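Storko Household Program: progress report, July

The sorting work paid for by the Lalell grant is on schedule. We have gone through 109 items from the Bustos house. Most were small household goods, and they now have a shelf number and a line in the inventory. Two boxes of glassware are still waiting for dividers.

Baskets and larger pieces are being handled on the floor along the gray wall, and the tables are kept for paper items. Pascual Iturra has the list of what goes where.

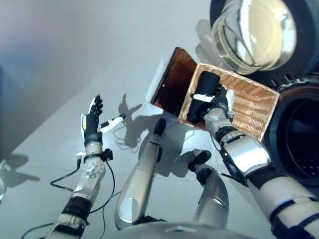
Uvden Collections and Storage Team

The wicker basket and the clear glass dome stay together in the list until the shelving is finished. Large glass pieces need a deeper shelf than we first planned, so Jordan Bramwell has ordered six more brackets. They come out of the existing hardware line and no extra money is requested.

Still open: labels for the woven goods, a second padded crate, and the final count for the back shelves. The next report will include the hardware receipts.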